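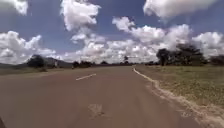
**그림 1.** 도로 오른쪽의 흰색 가장자리선과 포장 경계, 바깥쪽 풀밭

# 작업장 간 물품 운반의 자동화 가능성 검토

Westeo 기술대학 기계제어학과 종합설계 보고서
제출일: 2026년 2월 17일
지도: Weidong Liao

## 1. 과제의 배경

본 과제는 가정과 소규모 작업장에서 반복되는 잡무를 기계가 어느 정도까지 대신할 수 있는지를 검토하기 위하여 수행되었다. 대상 업무는 협력 업체인 Fundance의 부품 창고와 조립동 사이에서 매일 이루어지는 소형 부품 상자 운반이다. 이 업무는 상자를 꺼내는 단계, 도로를 따라 이동하는 단계, 조립동 선반에 내려놓는 단계로 구분된다.

9월에 실시한 현장 면담에서 조립동 작업자들은 운반 자체보다 작업을 중단하고 자리를 비우는 데 따른 부담이 크다고 답하였다. 이에 따라 본 조는 이동 단계의 자동화를 우선 과제로 정하고, 상자를 싣고 내리는 작업은 별도로 평가하였다.

## 2. 이동 단계의 조건

시험 구간의 길이는 1,000 m이다. 주행 제어에는 학과에서 개발한 Meng 제어기를 사용하였으며, 위치 추정은 노면 표시를 기준으로 하였다. 실내 통로에서는 벽과 선반이 기준이 되지만, 개방된 도로에는 가까이에서 참조할 수 있는 구조물이 적다. 따라서 흰색 가장자리선의 검출 여부가 주행의 안정성을 크게 좌우한다.

가장자리선 바깥의 밝은 노견과 마른 풀은 색과 밝기의 변화가 커서 포장면과의 경계를 판정하기 어렵다. 중앙의 점선은 짧은 선분이 떨어져 있어 보조 기준으로만 사용하였다. 노면의 색이 주변과 다른 부분은 장애물로 오인될 가능성이 있으므로, 높이 정보가 없는 경우 정지 명령을 내리지 않도록 설정하였다.

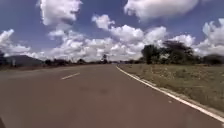

영상 처리부에서는 지평선 위쪽을 계산에서 제외하였다. 구름의 밝은 부분이 흰색 도색과 비슷한 값으로 분류되는 경우가 있었기 때문이다. 이 조치 이후 가장자리선 후보의 수가 줄었고, 먼 쪽에서 선이 가늘어지는 구간의 추적도 개선되었다. 다만 영상이 흐려지면 먼 쪽의 점선은 여전히 누락되었다.

## 3. 시험 결과

| 구분 | 횟수 |
|---|---|
| 전체 주행 | 12 |
| 개입 없이 완주 | 7 |
| 가장자리선 상실로 중단 | 4 |
| 통신 오류로 중단 | 1 |

가장자리선 상실은 선의 바깥쪽이 흙과 자갈로 이어지는 지점에서 주로 발생하였다. 제어기는 선을 다시 찾지 못하면 감속 후 정지하도록 설계되어 있으며, 중단된 주행에서도 차체가 포장면을 벗어난 사례는 기록되지 않았다.

상하차 작업은 실내에서 Fusico 집게 장치로 시험하였다. 규격이 같은 상자를 정해진 위치에서 집는 동작은 안정적이었으나, 상자가 비스듬히 놓였거나 덮개가 열려 있으면 작업자가 다시 정리하여야 했다. 선반에 빈자리가 없는 경우의 처리 절차도 마련하지 못하였다.

## 4. 검토 의견

현 단계에서 본 시스템이 운반 업무 전체를 대신한다고 평가하기는 어렵다. 도로 주행은 감독자가 있는 조건에서 제한적으로 활용할 수 있으나, 물품을 싣고 내리는 과정에는 사람의 손이 계속 필요하다. 작업자가 자리를 비우는 시간은 줄일 수 있지만, 정지한 차량을 회수하는 업무가 새로 발생한다는 점도 고려하여야 한다.

가정 내 잡무에 대해서도 같은 기준을 적용할 필요가 있다. 바닥을 따라 이동하는 일과 물건을 구별하여 정리하는 일은 요구되는 능력이 다르므로, 이동 시험의 완주 횟수만으로 가사 수행 능력을 판단하여서는 안 된다.

## 5. 후속 과제

- 가장자리선이 끊기거나 흐린 구간의 보완 기준 마련
- 야간 및 우천 조건의 주행 시험
- 기울어진 상자에 대한 집게 접근 각도 조정
- 정지 차량의 회수 절차와 담당자 지정

주행 기록과 제어기 설정값은 학과 공용 저장소에 보관하며, 열람을 희망하는 경우 지도교수의 승인을 받아야 한다.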